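**Re: [shop-list] Humanoid bench: pegboard progress**

Aroha Treloar wrote:

> Read your June notes and I'm itching to try this in my own garage. Two things. Are you still teaching the small pegs by hand, or is the new grasp routine doing it? And how are you keeping the wrist cables away from the board? I snagged mine twice last night.

Hi Aroha, hi all,

Great timing, I just got home from the shop and I'm still buzzing! Small pegs are hand-taught for now. The routine (I've been calling it Sasteck, don't ask me to defend the name) handles the big cylinders and the gear, but it gets shy near anything thin, and the fingertips hide the peg from the head camera at exactly the wrong moment. I've got 644 recorded tries on the board and 191 of those are just the little ones.

Both of these are from the head camera, with the parts in different spots on the board:
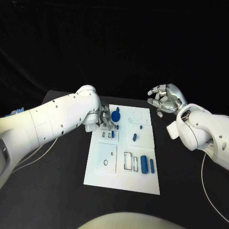
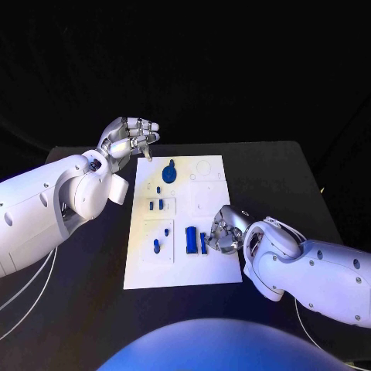 **Filed under:** Builds / Two-arm bench / Pegboard

On the cables — I let them hang from under the arms and run out toward the near corners of the table, one left, one right. Leave more slack than you think you need. My first version was zip-tied tight to the forearm and it pulled every time the wrist rolled.

The black backdrop helped a ton, by the way. White board, blue parts, dark everything else, and the part finder got so much happier. I'd do that before touching any code.

Next up is the slotted plate. I want 3 clean insertions in a row before I let both hands work at once (the left one still likes to wander over the gear while the right is busy). If anyone has a spare Brumstead controller board, I'd love to borrow it for a couple of weeks.

Come by and drive it if you're free, Aroha! Evenings after 7 are best, and bring your pegs.

Bevan Te Moana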